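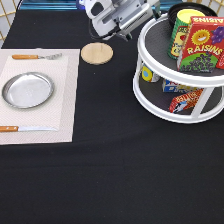 Place setting on the black cloth, long table.

August 1, 2023

Setting trial for the Plakirard samples, second round. Back at the long table after the first lot in January, which we did on bare wood and then argued over for a week. Black cloth this time. Xiuying ironed it on the table with a towel underneath, which was quicker than getting the board out, and it hangs properly now.

Layout as it stands: beige woven placemat on the left, off-white sheet on top of it, metal plate on the sheet. Fork above the plate, knife below, both with the handles to the left. Coaster by itself on the cloth to the right of the mat. The turntable is at the top right with the groceries on it.

Fork and knife. Sihan wants them above and below the plate, lying level, and I have stopped objecting. My worry was that it reads as a dessert setting, where the cutlery goes across the top. With one piece on each side of the plate it doesn't look like that to me any more. It also leaves the right of the mat clear for a glass, which is where most people reach anyway. Junhao still prefers them upright either side. We tried his way before lunch and the knife handle sat over the edge of the mat and rocked when the table was knocked. Could be fixed with a bigger mat. Not buying a bigger mat for one trial.

Handles are the orange-brown wood from the Grolla set. Washed by hand only, please. The January ones went through the dishwasher twice and the wood went pale and furry at the ends. I rubbed these with a little food-safe oil last night and wiped them off this morning. If they feel greasy, wipe them again with a dry cloth, no soap.

Plate. Shallow, raised rim, faint scratches on it. Fengying Zou asked whether we should swap it for a new one. I would keep it. A new one shows every fingerprint and we would be polishing it all day, and for anybody eating off it a few scratches make no difference. What I do want to check is whether the rim is high enough for anything with sauce. Test with the tomato beans, then with something thinner. Note from last time: the metal gets hot very fast when food goes on straight from the pan, so let it stand on the side first or pass it with a cloth.

Sheet on the placemat. Put down to keep the weave clean, since the beige picks up oil and won't give it back. It covers most of the mat, leaving a border of weave. I like the border. Sihan would rather the sheet was cut to plate size so more of the mat shows. Tried a plate-sized piece yesterday. It slid about whenever the plate was lifted and ended up crooked each time, and crumbs landed on the weave anyway. Staying with the larger sheet unless somebody brings something heavier. The Costska rep mentioned a waxed one, no sample so far.

Coaster. Round, light wood, thin circle marked round it. It started on the mat, at the corner, and the whole thing looked cramped. Off the mat and up towards the top of the table is better. The question is how far. At its present distance a short person has to lean. Xiuying sat down and tried it with a full tumbler and said it was fine, but she has long arms. Fengying Fang to try tomorrow, same chair, same tumbler. Mark the spot with a bit of tailor's chalk before anyone moves it. Chalk brushes off the cloth, tape leaves fluff.

Turntable. White, two tiers, dark grey textured shelves. The texture is good, jars don't travel when it is spun. Groceries on the upper tier, black round container at the back and the can with the yellow lid in front of it. Tall or dark things to the back, anything with a label you need to read to the front. That only works from one seat, of course. Give it half a turn and the order is the wrong way round. For a table of four I think we stop caring about front and back and put the tall things in the middle. Try that next.

Also for the turntable: it needs clear space all the way round or it catches the coaster when somebody sets a glass down carelessly. We had it nearer the middle first thing and Junhao clipped a tumbler with a jar that was sticking out over the rim. Only water, but it took a while to dry out of the cloth. Nothing to overhang the rim from now on.

Cloth, general. Good background for the light pieces, everything beige or white stands out on it and it is easy to see when something is out of line. Bad for flour, salt, bread, sleeves. Lint roller is in the left drawer. It does not reflect, which helped with the plate, because on the bare wood we had a brown patch of table showing up in the metal at certain angles. I'd want to see the setting on the grey linen as well before we decide. Kandpal delivery should have it.

Costs so far, for the sheet at the back of the book: 244 spent out of the allowance, most of it cutlery. Pack of 200 paper sheets on top, not yet invoiced. Two coasters to go back to Plakirard, warped on arrival.

Timing. Laying one place from the box takes 5 minutes if everything is clean and the cloth is already down. Nearly all of that is straightening. A strip of card cut to the gap between the knife and the bottom edge of the mat would save some of it. Xiuying is cutting one.

To do
Beans on the plate, then soup or thin gravy, see what the rim does
Fengying Fang for the coaster reach
Tall items in the centre of the turntable
Grey linen when it comes
Ask Costska again about the waxed sheet
More oil for the handles, the bottle is nearly finished

Leave the table as it is overnight please. If the cloth has to come off, clear the turntable first and carry the groceries separately – it is top-heavy when loaded and the tiers come apart if you lift by the upper one.

Added later, S.X.: read the above, agree on the border, still don't agree on the sheet size. Will bring scissors.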